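Comparing Two Sets of Finger Pads for Hand-Held Grippers
Project report, Florer group

So my part of the project was the pads. Sinan Değirmenci did the tracking code and I got the fingers, and I was pretty happy with that split because I like things I can hold! We had two pad types to compare, a firm ribbed one we called Trirkach and a softer flat one we called Kumside (they're named after folders on Sinan's laptop, please don't read anything into it).

The plan was simple. Do the same kitchen chores with both sets, record everything, and see which pads slip more. We logged 774 tries in September and kept 700 of them. Most of the ones we threw out were my fault, I kept turning my wrist so the marker cube faced away from the camera and the position jumped all over the place. Sinan was very patient about it.

Cups were easy with both. Bottles were fine too, as long as you squeezed near the middle. I really thought the ribbed pads would win everything, but on smooth, curved stuff they kept skating off and I had to go back in for a second grab. The soft ones just sort of settled onto the surface, which felt great after an hour of fighting with the others.

The cooker was the chore I'd been dreading. It's glossy, the lid is rounded, and you need both hands on it, so one gripper goes to the front panel while the other one stays by the side.
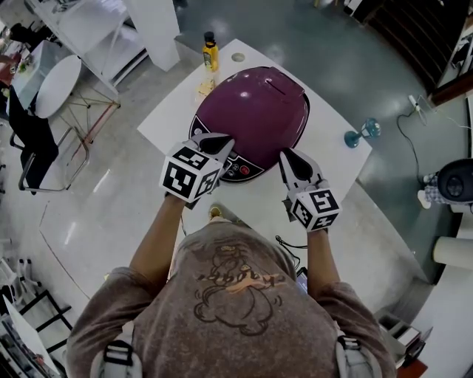 I also had to learn to press with the pad and keep the hard edge of the finger out of it, and that took me 17 tries before it felt normal. The red button is tiny! With the ribbed pads I missed it a lot, and with the soft ones I got it most of the time, though my forearms were done by late afternoon.

If I did this again I'd change pads every 3 chores so being tired doesn't hurt one set more than the other. I'd also like to try a narrower fingertip for buttons. Sinan wants a second camera, and we're still arguing about where it would go.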